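Progress report to Corero, second period
Head camera comparison, Jodham and Brunosia units
May 2, 2019

In March we said we would pick one head camera by now. We have not. The short version is that both units work, neither works as well as its sales sheet claims, and we don't think the numbers below justify the larger order yet.

We recorded 404 clips of household tidying, all with the camera worn on the head and both hands free. Shoes were added to the task list at Okoro's request. We were against it at first, but they turned out to be a harder test than the cups and boxes: dark objects, low to the ground, often on shiny floors.

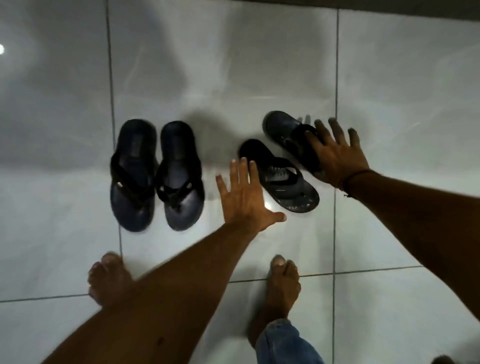
Shoe task on white tile, two pairs of flip-flops. Note the floor reflections and the blur on the hands.

The Jodham unit lost track of at least one hand in 64 of the clips. Its maker blames lighting. We turned lights on and off, moved to another room, and saw little change, so we don't accept that answer. The Brunosia unit did better on hands but ran hot and shut itself down 11 times, which wiped out whole sessions.

Blur is still the main complaint from the people who label the clips. A shorter exposure should help on paper. In our trials it also made black straps and soles harder to tell apart, and we would not call that progress.

Next period we plan 100 more clips per unit, same tasks, same rooms, with exposure fixed by hand. Until those are in, please hold the purchase. We also ask that the gripper work not be scheduled against this data, as the hand tracks are not good enough to set finger targets from.

Spending is on budget. Repair costs for the Brunosia unit are still being argued over.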